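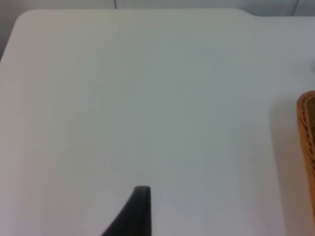 Hirkitz tests grippers, arms and wrist cameras for companies that want to know what works before they buy. We are based in Trisomstead. Most of our trials are run over a plain white tabletop, with household objects like a wicker basket set out on it, and each finger shape gets the same tasks. Tapered fingers are compared with straight ones on the same arm.

## What we do

- Side-by-side gripper trials, 15 objects per set
- Camera and controller comparisons
- Written reports with all results, including failed grasps

So far we have tested 117 gripper and arm pairings. Our sister shop in Drollutmont makes custom fingers and mounts.

We don't sell hardware. To book a trial for September, use the contact form.

Page updated 14 Aug 2018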